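Tibor Bozsik
Packing notes, July 2025

1/ Many people asked me how I sort small cosmetics before I pack them. I will write it in a few short posts. I pack for the Rilcombe gift orders, mostly creams and other small things in cartons.

2/ First rule: I don't go from shelf to shipping box in one step. Small cartons wait in open bins, and the bins have colors. Green and pink are the ones I use the most. From far away you see the color before you can read any label.

3/ I like the cartons with hearts, the white one with black hearts on the end. The Korean text is on the wide side, so I learned to know it from the hearts. It is faster for me than reading. 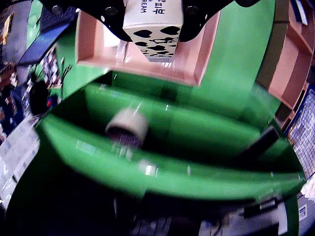 Packing notes, no. 9

4/ A carton like this is light and the corners get soft very easily. Hold it by the two sides and don't press on the big face. If one corner is bent, I put it apart and ask Aranka Erdős, who checks the Rilcombe orders. She is more strict than me.

5/ Somebody wrote me that bins are a waste of space. Maybe, if you have 3 products. We have 62 and many of them are white boxes of almost the same size. Without bins I was mixing hand cream and face cream all the time in December.

6/ Now the box. I open all flaps to the outside before anything goes in. It looks like a small thing but when a flap stands up, you hit it with your hand and the product falls on its side.

7/ Long carton goes first, along the side. Then the smaller box. Shiny packages go last, because they get scratches if you push a carton next to them. I prefer to leave some air now and fill it later with paper.

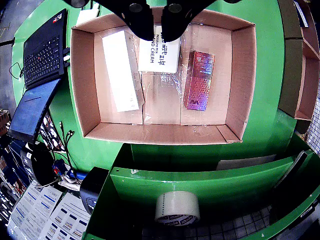 Hand cream, a long white carton and the shiny pink and purple one, with clear plastic in the box.

8/ About the plastic: I keep a clear sheet on the bottom when I have one. Crinkled is fine. Aranka wants paper only and we are still discussing this. For now the orders to Flotmont go with paper, the others with what we have.

9/ I also keep printed sheets with little product pictures near the table. On the laptop I must scroll, on paper I only look. When a product changes its box I write it on the paper with a pen, and once a month I print again.

10/ Question from yesterday, what tape I use. The brown paper one from Takács, the wide roll. It is not cheap but it doesn't make the terrible noise.

11/ Next time I will write about labels, and why I put them on the short side. If you have a better order for the shiny packages, please write me, I still break this rule when I am tired.

Recent posts by Tibor Bozsik
- Paper or plastic at the bottom of the box
- How I fold tissue for the Brulatach soap sets
- 4 boxes I don't buy anymore
- What to do with bent corners

© Tibor Bozsik | Contact | Back to top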